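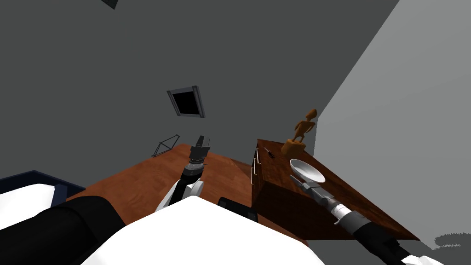 Teaching by demonstration is a way of programming robots in which a person shows the machine a task instead of writing out its movements in code. The person either takes hold of the robot and moves it, or drives it from a distance with a control device. The movements are recorded, together with what the robot's sensors pick up, and the recordings are used to work out how the robot should act when it carries out the task alone. The method is also called learning from demonstration or programming by demonstration.

Guiding by hand

In hand guiding, also known as kinaesthetic teaching, the teacher grips the arm and leads it through the task. The motors are set so that they hold the arm up against its own weight but give way when pushed. The joint angles are stored many times a second. Older paint-spraying and welding robots were taught in much the same way, although the stored path was then simply played back.

Hand guiding needs little equipment and the teacher can feel when the gripper touches something. It is harder with two arms, as one person can seldom lead both well at the same time. The teacher's hands and body may also get in front of the cameras, so the stored pictures differ from what the robot will meet later.

Remote control

In remote control, or teleoperation, the teacher stands apart from the robot. Common devices are hand-held controllers of the kind sold for virtual reality, gloves, three-dimensional mice, and leader arms. A leader arm is a small copy of the robot's own arm; the teacher moves it and the larger follower arm does the same. Two leader arms allow one person to work both sides of a robot at once.

The main drawback is the loss of touch. Unless force is fed back to the device, the teacher judges contact by eye, and beginners tend to press too hard or close the gripper too early. Delay between device and robot makes this worse.

Simulated rooms

Demonstrations can also be given to a computer model of a robot in a modelled room. Household settings are common, with furniture such as desks, cabinets and beds, and small things such as bowls and ornaments to be picked up or moved. The teacher uses the same devices as with a real machine. A session can be reset at once, nothing gets broken, and the starting positions of objects can be changed between attempts.

Views from a camera mounted on the robot's upper body often take in a good deal of the robot itself. In a wide or steep view the shoulders and upper arms may hide the near side of a work surface, and teachers are usually told to check a second view before lowering the gripper. Simulated contact is only an approximation – thin or slippery objects in particular may behave differently on real hardware.

Number and quality of demonstrations

The number of demonstrations needed depends on the task and the learning method. The Pirkia project, led by Ximena Insaurralde, recorded 200 demonstrations of moving a dish from one surface to another, shared among 7 teachers. After review, 107 were kept. Most of those left out contained long pauses or a second try at the grasp. A policy trained on the smaller set finished the task more often than one trained on the full set.

Trinidad Carrasco, working with the Umance leader arms at Zevimberg, argued against throwing out too much. In her view, recordings in which a teacher slips and then recovers are useful, because they show the robot what to do after a mistake. Her group marked such passages and kept them, removing only those where the task was left unfinished. The two approaches have not been compared on the same task.

Teachers also differ in style. One may approach a bowl from above and another from the side, and a simple learning method may average the two into a path that fits neither. Some groups give written rules on the direction of approach. Others use methods that can hold several ways of doing the same thing.

Safety

With real robots, speed and force are limited during teaching, and a stop button is kept within reach. In remote control a release switch is often fitted to the device, so that the arm halts when the teacher lets go.

See also

Imitation learning
Teleoperation
Domínguez leader arm
Robot simulation

This page was last edited on September 4, 2026.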